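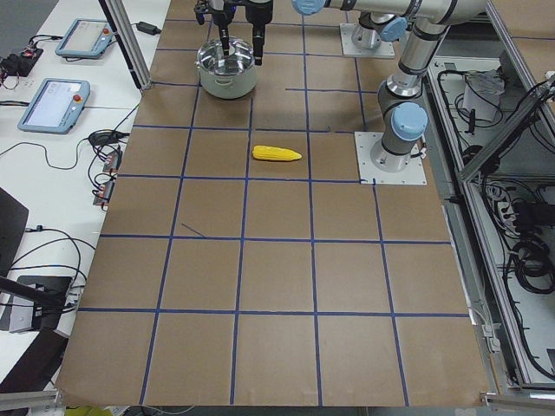 Planning a two-arm table: frequent questions

How much space do we need?
Count the side table also. The teach pendants, the power adapter and the cables must lie somewhere, and many buyers measure only the table for the arms. At Postovthorpe we had to move a wall cupboard in October for this reason.

Must we buy both arms in the same year?
No. You can order one arm and one mounting plate first. Please ask Sorensen to keep the price of the second arm open, they agreed up to 28 weeks for us.
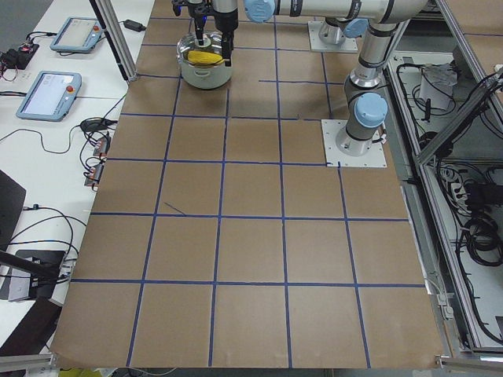 The gripper is a separate line in the quotation, and so are its fingers. Put 2 spare sets of fingers in the first order, because a later small order costs more in delivery.

What should we budget for the small things?
We put 40 pounds a month for paper, tape and kitchen items. Normal shop pots are good enough. Choose one with a lid, as lids are a useful harder task.
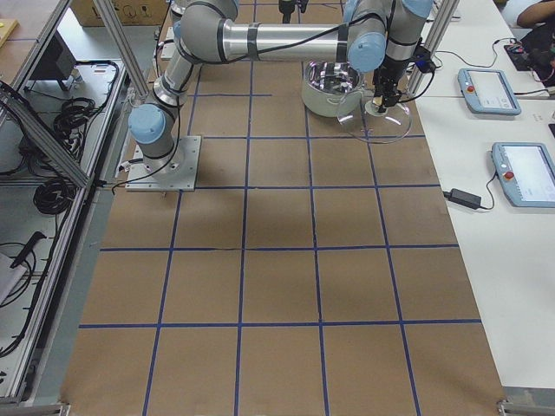
Gripper above the glass lid, with the pot beside it.

Is the wrist camera included?
Not in the Wandora package. Ask for the camera, its bracket and the cable in one price. Marisol Begay keeps our comparison sheet and can send it to you. 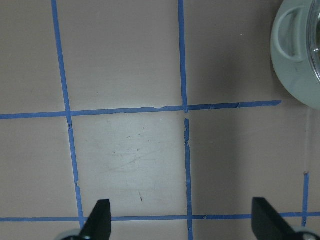
Who approves the order?
Ashton Sheehan signs for equipment, and Rosalind Holloway checks the electrical part before. Please send both of them the same version of the quotation.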